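Raltora共享工坊公布家用双臂机器人Dorine自建项目进展，图纸与仿真文件开放下载

Skarnden，9月21日——Raltora共享工坊今天公布会员自建项目Dorine的阶段性成果。Dorine是一台面向普通住宅的双臂机器人，由工坊会员利用业余时间设计和装配，机身外壳、手臂支架、布线和控制软件均在工坊内完成。即日起，项目组向公众开放第一批资料，包括外壳模具图纸、手臂安装图、接线表和一套用于练习的仿真房间文件。

Dorine项目于今年一月立项，到目前为止，会员登记的工时合计600小时。项目组共有30名成员，其中一部分人此前没有接触过机器人，加入时只会使用工坊里的木工设备或者缝纫机。工坊没有为项目另设门槛，持有普通会员卡、完成电气安全培训的人都可以报名。

项目的起点是工坊公告板上的一张纸条，询问有没有人愿意一起做一台能在家里干点活的机器。最初的讨论集中在厨房，后来转向了卫生间。参与讨论的会员里有几位在照顾年长的家人，他们提出，卫生间地方小，弯腰多，东西又常常放得不顺手，擦洗和取放物品都很费劲。项目组据此把第一阶段的任务定为三项：在马桶周围的狭窄空间里移动手臂而不发生碰撞，把小件物品从台面上拿起再放下，以及用抹布擦拭平整的表面。

第一阶段暂不涉及搀扶、搬运人体或任何与人直接接触的动作。项目组在工坊的安全规则中写明，Dorine通电运行时，手臂活动范围内不得有人，急停按钮必须由一名在场会员专门负责。这条规则适用于工坊内的所有测试，也适用于今后的公开演示。

机身与手臂

Dorine的机身采用白色曲面外壳。外壳分块制作，先用泡沫板切出轮廓，打磨后翻模，再逐块修整、喷漆。第一版外壳是一整块，拆装时需要先卸下两条手臂，检查一次线路要花掉半个晚上。第二版改为分块结构，检修口移到了背面，卸下几颗螺丝就能看到主板和电源。翻模时留下的接缝比预想的明显，会员们补过一次腻子，效果一般，后来决定保留接缝，把时间用在别处。

两条手臂从机身上部向前伸出，关节部分为黑色，下段装有白色护罩。护罩的作用是遮住线缆，避免手臂回收时把线夹进关节。早期测试中发生过一次线缆被夹的情况，绝缘层磨破，控制器随即断电，没有造成其他损坏。事后项目组重新排布了走线，在每个关节处多留出一段余量，并在接线表上标注了余量的长度和固定位置。

手臂末端是夹爪，手指为深灰色。手指的形状改过多次。圆头手指抓瓶子比较稳，但碰到贴在台面上的薄物件就使不上力；方头手指能够贴近台面，抓圆形物体时又容易打滑。现在使用的版本以方头为主，指面可以更换。工坊的工具柜里有一个专门放指面的抽屉，会员可以自行试用不同材料，用完在登记本上写明抓的是什么、抓住了没有。

夹爪的开合力度目前限制在较低的水平。项目组测试过更大的力度，抓取成功率有所提高，但塑料牙杯出现了裂纹，于是又调了回来。力度上限写在控制软件的配置文件里，下载资料的人可以看到这一数值，也可以看到修改记录。项目组建议初次搭建的人不要改动它。

先在仿真里练

工坊的场地有限，真正的卫生间只有一间，而且每天都有人使用，没有办法长时间占来做测试。项目组因此在电脑里搭建了仿真房间，先让Dorine的模型在里面练习，动作稳定以后再搬到实物上来。仿真房间由会员轮流制作，马桶、台面、墙面和顶面都按照住宅里常见的样子摆放，位置可以随意调整。

仿真部分的内部代号是Kavanagh，取自工坊隔壁那条小巷的名字。Kavanagh里的机器人模型与实物使用同一套关节参数，视角可以设在机身上方，向下看着两只夹爪和前面的物体，这也是操作者最常用的视角。到本次发布为止，项目组在Kavanagh中记录了2037次练习，每一次都保存了关节数据和结果说明。
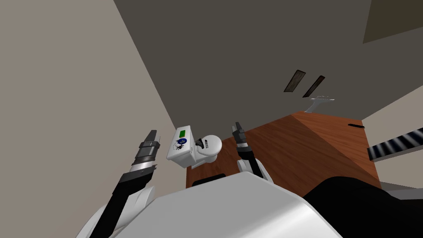
练习记录中失败的次数不少，项目组没有删掉。最常见的问题是两条手臂互相避让时绕得太远，肘部碰到墙面。其次是夹爪接近物体时角度偏了，手指先碰到物体边缘，把它推走。还有一类问题出在仿真本身：物体之间的摩擦设得过高，模型在屏幕上抓得很牢，换成实物就滑了下来。项目组为此用工坊里的几样物品重新测了摩擦，把数值填回仿真文件，又从头跑了一轮。

马桶周围的练习尤其花时间。水箱和座圈的高度不同，两侧剩下的空间也不一样宽，手臂从哪一侧进去、先抬高还是先伸出，结果差别很大。项目组目前采用的办法是让两条手臂分别从两侧接近，中间留出一个固定的安全距离，任何一侧进入这个距离，另一侧就停下等待。这种做法速度慢，但碰撞明显减少。后续版本会尝试让两条手臂同时动作。

台面上的练习以取放小件为主。会员们把自家卫生间里的东西量好尺寸，做成简单的模型放进去，有梳子、肥皂盒、牙杯、卷纸和各种说不清用途的小架子。其中一些模型做得比较粗糙，颜色也没有认真调过，项目组认为不影响练习，一并收入了公开资料。愿意重做这些模型的人可以直接提交新文件。

实物测试的情况

实物测试安排在工坊后间，地面上贴有胶带标出手臂的活动范围。测试用的马桶是一位会员家里装修时拆下来的，洗净后固定在木板上，没有接水。台面用工坊剩余的板材拼成，高度可以调节。

到目前为止，Dorine能够在后间完成单件物品的取放，前提是物品事先摆在指定区域内，光线也要比较均匀。擦拭平面的动作可以连续进行，抹布需要由人预先夹在手指之间。自己从挂钩上取下抹布这一步还没有做成，抹布太软，夹爪常常只夹住一个角，提起来以后就掉了。

狭窄空间内的移动测试已经完成了低速部分。在低速下，手臂能够按照仿真中练过的路线走完全程，与预定位置的偏差在会员们可以接受的范围内。提高速度以后，机身会出现轻微晃动，夹爪的位置也跟着变。项目组判断原因在于底座太轻，计划在底座内加装配重，同时检查固定手臂的螺栓。

现阶段的Dorine还不能独立在家庭中使用，也没有出售整机的计划。项目组收到过几封询问价格的邮件，在这里统一说明：工坊不接受订购，也没有授权任何商家代为销售。

开放资料与使用条件

本次开放的资料可以在Raltora工坊网站的项目页面下载，不需要注册。资料允许个人、学校和其他共享工坊自由使用和修改，修改后再次发布时须注明来源，并保留安全说明部分。用于商业目的的，请先与工坊联系。

下载包里包含以下内容：

外壳各分块的模具图纸及修整说明
手臂安装图和螺栓规格
接线表，含线缆余量的标注
控制软件和力度配置文件
Kavanagh仿真房间文件及物品模型
2037次练习的完整记录
安全规则和测试前检查表

仿真文件可以单独使用。没有条件制作实物的人，用一台普通的台式电脑就能打开仿真房间，练习操作两条手臂。项目组在几台配置不同的旧电脑上试过，较旧的机器画面会有停顿，关闭阴影以后有所改善。安装步骤写在随附的说明文件里，目前只有中文版，其他语言的版本欢迎有兴趣的人协助翻译。

打算自己动手做实物的人，请先读完安全规则。手臂的电源与控制器必须分开接线，急停按钮要直接切断手臂供电，不能只靠软件停机。下载包中的检查表可以打印出来，每次通电前逐项打勾。工坊内部也是这样做的，填好的检查表夹在后间门口的文件夹里，任何会员都可以翻看。

经费

项目经费来自会员自愿缴纳的材料费和工坊设备基金。工坊设备基金为Dorine拨款2000元，用于购买急停装置、保险元件和防护围挡。其余材料由参与的会员分摊，剩余板材和部分电子元件来自工坊库存。收支明细贴在公告板上，网站项目页面也有一份。

项目没有接受外部企业的资助。工坊欢迎捐赠二手电机、电源和结构件，捐赠前请先发邮件说明型号和使用情况，没有铭牌或者外观明显损坏的电源不予接收。

下一阶段

项目组接下来的工作重点是底座改造和抹布抓取。底座改造预计由木工组和电气组共同进行，期间实物测试暂停，仿真练习照常。抹布抓取先从较硬的擦布开始，再逐步换成普通棉布，指面也会随之更换。

仿真方面，Kavanagh将增加不同布局的房间，包括门开向不同、台面更窄以及水箱一侧贴墙的情况。会员可以按照自己家里的实际尺寸提交房间文件，提交时请去掉能够辨认住址的信息。提交的文件由仿真组检查尺寸和碰撞边界，通过以后加入公共文件库。

工坊还将开设Dorine入门课，内容包括仿真操作、夹爪装配和基本接线。课程在工坊教室进行，使用夹爪的单独样件教学，不操作整机。报名通过工坊前台或网站进行，会员优先，剩余名额向公众开放。未成年人参加须有监护人陪同。

希望参观的学校和团体请提前来信预约。参观期间可以看到外壳制作区和仿真操作台，后间是否开放视当天的测试安排而定。

关于Raltora共享工坊

Raltora共享工坊位于Skarnden，是一家由会员共同使用和管理的非营利工坊，设有木工、金工、电子和缝纫区域，并提供教室和材料存放空间。工坊向会员开放设备，定期举办安全培训和各类入门课程。

媒体联络

Raltora共享工坊宣传组
采访、索取资料及参观预约，请通过工坊网站的联络页面提交，注明“Dorine项目”。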